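We use cookies to make this site work properly. By carrying on reading you agree to our cookie policy. Accept | Settings

Well, the arm is back in one piece, and I'm rather pleased with myself! For those who missed the October post, it had started to droop - only a touch, but enough that it kept closing its fingers a shade too low. Chantal Cloutier, who knows far more about these things than I do, told me to stop fiddling with the numbers and look at the bolts at the elbow first. She was right, of course. I gave them all a proper going over with the little Jandik driver (the one that cost me 13 pounds and has earned every penny), then set the zero position again from scratch. 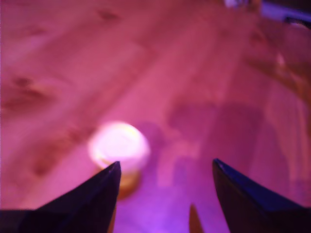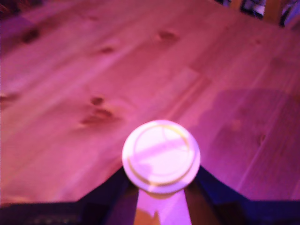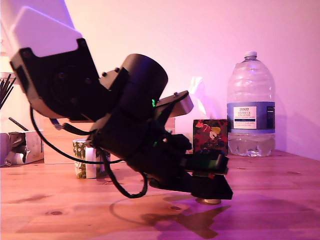
The zero took me five goes, I'm afraid, mostly down to me being impatient and not letting it settle before I saved. I've now written the steps on a card, and every 40 runs I mean to check the bolts, wipe the fingers and make sure the cables still have enough slack to go round the forearm without tugging. Jocelyn Simard does hers far less often and swears it's fine, but hers is a Walley and they do seem to be built like tractors. Next job is the squeak in the base.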